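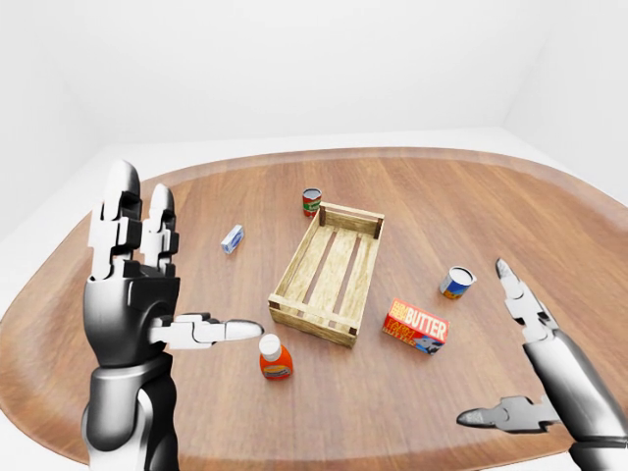 Jean Innes holds that the trouble with teaching a robot by remote control is that the robot learns everything, including the parts the teacher would rather have kept private. The remark is quoted in most introductions to hand-led robot teaching, usually without the second half, in which she added that it had learned her sighing.

Teaching by demonstration (also showing, hand-led teaching or, among those who have done too much of it, puppetry) is a way of getting a robot to carry out a task by having a person do the task through it. The person moves the robot's limbs, either by taking hold of them or by steering them from elsewhere, and the machine stores its joint positions along with whatever its cameras see. A program is then trained on the stored attempts and is expected to manage by itself. The expectation is sometimes met.

Background

The older method was to write down each movement in advance. It suited factories, where a part arrives in the same place every time and has no opinions. It suited kitchens and shopping much less well. A crate of groceries may be packed in a great many sensible orders and an even greater number of foolish ones, and a written list of movements copes poorly with a bottle that has been set down a little to the left.

Showing the machine what to do avoids the writing. The labour does not vanish, however. It moves from a programmer, who sits down, to a demonstrator, who in many workshops does not.

Methods

Two main methods are in use, along with a third that is mostly argued over.

In guiding by hand, the teacher grips the arm and moves it through the task. The motors are slackened so that the arm gives way. Beginners pick this up within minutes and the feel of contact is good, but the teacher's own arms and sleeves tend to wander into the camera's view, and a robot trained on such pictures may come to regard a cardigan as part of the procedure. Guiding two arms at once needs either two people or one person with an unusual reach.

In remote control, the teacher stands or sits apart and the robot copies. The controls may be a pair of gloves, hand-held grips, a headset, or a smaller copy of the robot's own arms. Hands with jointed fingers are the most demanding case. A human hand and a robot hand seldom agree on length, number of fingers or how far the thumb goes across, and the software that translates between them must decide what the teacher meant. Teachers soon learn to mean less.

The third method is to film people doing the task with their own hands and leave the robot to work out the rest. Supporters point out that it is cheap. Opponents point out the rest.

Practice in simulation

Many demonstrations are now given in a simulated room, with a drawn robot, a drawn table and drawn shopping. Packing a wooden crate with cans, boxes and a bottle is a popular exercise, for it calls for several different grips: a standing can may be taken from the side, a can on its side asks for some thought, and a flat box of butter offers very little to get hold of once it is lying down.

The advantages are mainly domestic. A simulated bottle never leaks, the table can be reset by pressing a key, and the butter stays at whatever temperature butter has when it has none. Objects can also be put back in slightly different places for each attempt, a chore that human assistants are known to do badly. Asked to scatter things at random, most people arrange them.

The drawbacks are familiar. Simulated contact is a matter of arithmetic, and when the arithmetic slips a can may pass through the floor of a crate or leave the table at great speed. Teachers working without any sense of touch tend to squeeze too hard, judging their grip by eye alone. A habit of this kind does no harm to a drawn box and a good deal to a real one. The move from simulated to real equipment is therefore made in stages, with cheap groceries.

The Kisarholm sessions

The best-documented set of crate-packing demonstrations is the one gathered at Kisarholm, where Innes was the principal teacher. The sessions began in January and used the Grukimano glove system. They produced 400 attempts, of which 143 were thrown out on review. The reasons given in the log include dropped items, lost tracking and, in one entry, "lunch".

The log is of interest chiefly for its treatment of hesitation. Innes had a habit of hovering over an object before taking it, and the trained program hovered too, in the same manner and for longer. A later round of 54 attempts, recorded by a brisker colleague, cured the hovering and brought in a tendency to put the bottle down hard. The two sets were finally mixed. The result hovered and then put the bottle down hard.

A note added on 3 Oct 2024 recommends that no teacher work for more than 30 minutes at a stretch, and that attempts made near the end of a stretch be marked as such.

Judging a demonstration

There is no settled measure of a good demonstration. Success alone is thought too generous, as it rewards a teacher who nudges a can across the table and tips it in by luck. Speed favours the reckless. The Barbu scale, which scores smoothness, was widely taken up and then widely regretted, as the smoothest way to handle a box of butter is to leave it where it is.

Some workshops keep failed attempts on purpose, provided the teacher recovers from them. A program that has only ever seen clean grasps has no notion of what to do after a poor one — its usual answer is to carry on with the task, empty-handed and quite composed.

Criticism

The Clostholm school of thought objects that demonstration teaches movements without teaching aims, and that a robot which has seen a crate filled hundreds of times still cannot say what a crate is for. Its critics reply that it was never asked to. A more practical complaint concerns tiredness: holding one's hands in mid-air for a morning is hard work, and the position is rarely mentioned in advertisements for the post.

See also

Glove control
Grasp planning
Learning by imitation
Repetitive strain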